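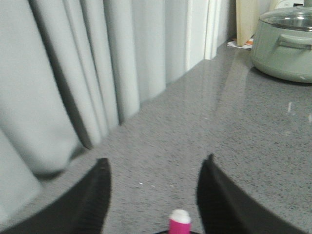 HOME & TABLE

The Slow Return of the Kitchen Curtain

By Fernanda Teixeira

May 2020

Lanying Jin is hemming on the phone. Literally hemming, pins in her mouth, speaker on, the machine starting and stopping behind every other sentence. She has eleven panels to get out by Friday and no time for a proper interview. Fine. We talk while she works.

Her shop is in Citholm, one room over a shoe repair place, and until February it was mostly drapes. Living rooms, a few hotel jobs, one theater. Then the hotels called to cancel, all in the same week. She figured she'd close till summer. Instead the emails started, and they were all asking for the same thing. Kitchens.

"Short ones. Long ones. One lady wants a curtain under the sink like her grandmother had," she says. "I said, you have a cabinet door there. She said, I know, I'm taking it off."

Why kitchens? Why now? Everybody is in them, for one. Three meals a day plus school plus somebody's conference call. A room that used to get used at seven in the morning and again at six at night is now the office. You notice the glare. You notice the echo. You notice the neighbor, who is also home, also at his window, also holding a mug.

Curtains fell out of kitchens slowly. Ask anyone who sold houses in the nineties. First the ruffles went, then the cafe rods, then the whole idea. Grease, people said. Dust. Blinds wiped down, so blinds won. After that came the bare window, with a plant if you were lucky. Stone counters, white walls, nothing soft anywhere. Handsome and loud. Drop a spoon and the dog leaves.

Fabric fixes the noise, a little. Don't expect miracles from a single panel. But a full-width curtain with real gathers takes the edge off, and the more gathers the better. Jin cuts hers at twice the width of the window and goes up to two and a half if the customer will pay. Skimping is the mistake she sees most. Somebody buys one flat panel for a wide window and it hangs there like a bedsheet.

Length is the other fight. The old rule was sill or floor, nothing in between, and the old rule didn't think much about counters. Plenty of kitchens have a window or a doorway that runs right down to the worktop. Jin will stop a hem a finger's width above the stone if you want it tidy. Some people ask her for extra so it pools. She'll do it. She tells them to keep it away from the chopping and well clear of the burners, then she does it.

Which brings us to fire. No curtain next to a gas ring, ever, I don't care how pretty. If your only window is behind the stove, leave it bare or put up a blind and skip the rest of this article.

Color. Gray, still. Also oatmeal, also a washed-out green that she can't keep in stock. Patterns are coming but slowly, mostly small checks. She was sent a bolt of lemons from a mill in the Valley and it sat on the shelf for a year, then sold out in two days in April. No explanation. "People wanted lemons," she says.

I tried it myself, for the record. Ordered a cotton panel from Zollstead, the mail-order people, who had a backlog of 2,000 orders when I called to ask where mine was. It came in three weeks. The rod came in five. In between I held the thing up with clothespins and a length of string and I have to say it looked alright. My kitchen faces a parking lot, and for the first time in six years I ate breakfast without looking at a parking lot.

Then I washed it and it shrank. My fault. Wash the fabric BEFORE you hem, everyone knows this, I knew this. I now own a curtain that stops well short of where it should and I have decided to like it.

The money side. A ready-made cotton panel is cheap and getting cheaper. Custom is not. Jin's basic kitchen pair, lined, starts at $147, and a big job with a doorway and a bay can run to 500 or more before hardware. Her priciest so far this spring was $621, for a pantry. Not a kitchen even. The pantry had no door, the customer was tired of looking at cereal boxes, and she wanted linen.

If you can sew a straight line you can do this for the price of the cloth. Go to Batista on the east side if you're local, they're doing curbside and will cut to measure over the phone. Ask for the remnant bin. Medium weight cotton or a cotton-linen mix. Skip anything marked dry clean, you're going to be washing it every month or so if you fry things. Skip velvet. I shouldn't have to say skip velvet but Jin has had two requests.

Measure the rod, never the glass. Measure again after lunch. Add for the top casing, add for the bottom hem, and make the bottom hem deep, four inches at least, so it hangs with some wieght to it. Iron before you hang. It won't happen after.

As for tiebacks, opinions differ. I like a scrap of ribbon. Jin hates them on anything short and says so before I've finished the question. She'd just push the fabric over to one side and leave it there all day, in its folds, then pull it across at dusk when the lights go on.

The machine starts up again. She has nine panels left now, she says, maybe eight and a half, and the lemon lady is calling on the other line.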